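4. Living with the drawers

4.1 How I went about it

I should say at the start that I never meant to write a paper about drawers. I'd gone to Killivine to look at how people in small rented flats cope with having nowhere to put things, and my plan was to write about hallways (coats, prams, bikes, the usual misery). But in flat after flat I'd sit down in the kitchen with a cup of tea, ask my first question about the hallway, and within five minutes we'd be talking about the drawer. Everybody seems to have one. It has the batteries in it, and the takeaway menus, and a key that fits nothing.

So I gave in and changed the question. I ended up visiting 43 households, all on the Killivine estate or in the streets behind it, and in each one I asked the same thing: would you open the drawer and talk me through it? I didn't photograph what was inside, as I'd promised people I wouldn't, and I didn't write down anything with a name or an account number on it. I took notes by hand and typed them up the same evening, while I could still read them. The visits started in July, and with the windows open and the buses going past some of my recordings are pretty hopeless, which is why there are fewer long quotations in this section than I'd have liked.

I also had the replies to a postal survey to lean on. We sent out 800 forms with the Grerkwood residents' newsletter and got 300 back, a better return than I'd dared hope for, and I suspect the freepost envelope did most of the work. The survey was short. It asked where the drawer was, how often it got opened, when it had last been cleared out and whether the person filling in the form was the one who'd cleared it. A lot of people wrote in the margins, and one form came back with a second sheet stapled to it. I've treated those scribbles as data too, and I'd do the same again.

4.2 What the drawer is for

My first guess was that the drawer was simply a failure of tidying, a place where things wash up when they've got nowhere better to go. Plenty of people described it that way themselves, usually with an apology before they'd even got it open. But once we started going through the contents, the story changed. People knew what was in there. They could tell me, with the drawer shut, that the small screwdriver was at the back on the left and the birthday candles were under the string. I asked one woman to find me a drawing pin and she had it in her hand before I'd finished writing down the question!

What goes in, as far as I can tell, is anything that's needed at short notice and isn't worth a proper home. Fuses are the clearest case. You want a fuse perhaps once a year, and when you want it you're standing in the dark, so it can't live in the loft. Sellotape is another. The things people were embarrassed by (dried-up pens, instructions for a toaster long gone) were a much smaller share than they'd led me to expect, and most of them sat right at the bottom, where they weren't in anyone's way.

There's also a quieter sort of object, and I didn't know what to do with it for ages. Spare buttons in their little packets, a child's hospital wristband, the tag from a dog's collar. These weren't kept in a memory box or on a shelf. They were in with the batteries, and several people told me they liked coming across them by accident – that if they'd been put somewhere special they'd never have seen them at all. I come back to this in section six.

4.3 The drawer as a bit of furniture

I'd ignored the furniture itself for far too long, and it was a margin note on one of the survey forms that put me right: "it only holds what it holds because it sticks". The way a drawer runs makes a big difference to how it gets used. Old wooden runners drag, so people open them a hand's width and feel about inside. Metal slides let the whole thing come out, or nearly, and those households were far more likely to say they could see everything at once. Figure 4 has a small cabinet of the second sort, with its slide showing.
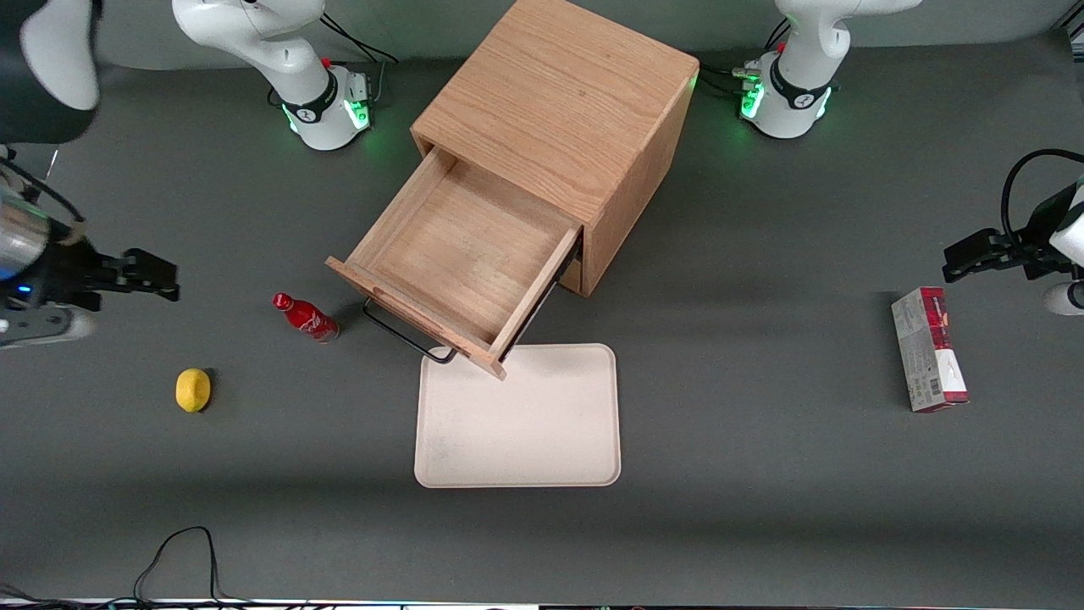

Figure 4. Small wooden cabinet, drawer pulled out and empty. Wire handle; black metal slide under the drawer.

Handles turned out to matter more than I'd have guessed as well. A knob gets pulled with one hand while the other's holding the phone or the baby. The smooth fronts in the newer Hofstetter kitchens, which have to be gripped along the top edge, came up again and again as a nuisance, particularly with older tenants, and two households had moved their drawer to a different piece of furniture altogether because of them. One had shifted the lot into an old Filtel sewing table in the bedroom. It was a long walk for a teaspoon's worth of fuse wire, she said, but at least the thing opened.

Depth is harder to be sure about. I'd expected deep drawers to be the muddled ones, and some were, but the worst muddle I met was in a shallow tray where nothing could be stacked and everything slid forward whenever it was shut. I didn't measure the drawers – I wish I had – so all I've got here is my notes, with words like "deepish" in them. Anyone repeating the work should take a tape measure, and should ask about lining paper too, which I only started doing near the end of the visits, when a man in one of the top-floor flats lifted his up to show me the rent book he kept underneath.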